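The box that came through four moves

Seon-mi Maeng has strong views on boxes, and most of them are unkind. "People buy a new one because the old one looks tired," she says, pouring tea at her bench in the Edbridge workshops. "I look tired. I still hold things."

She has looked after storage at Edbridge for six years, a job that began with 480 boxes and a spreadsheet in which every one of them was called "misc". Her first act was to ban the word. Her second was to buy tape.

"Dark blue meant mend it. Tan meant read me. It was a lovely system and it lasted until May, when we ran out of blue."

What do people use now? "Whatever is nearest their elbow."

Her colleague Hideaki Ogura, listening from the next bench, admits to having labelled a box at a slant and then defended it for a fortnight. Maeng lets this go by. She minds crooked labels less than she used to, so long as somebody can get the gist without lifting the contents out.

She likes cloudy plastic best. Clear boxes, in her view, make a room look like a jumble sale, and solid ones make people forget. "With a cloudy one you get a hint. You think, there's something dark in there, I'd better ask."

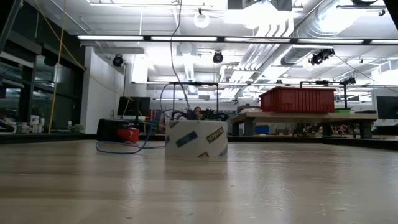 Taped, labelled and still in service: a box on the workshop table.

I ask whether she would replace the patched ones if somebody gave her the money. She has a quote for 100 new boxes in a drawer, and has had it for some time.

"They'd be very smart," she says. "Then we'd put tape on them."

Ogura wants it noted that he would like the new ones.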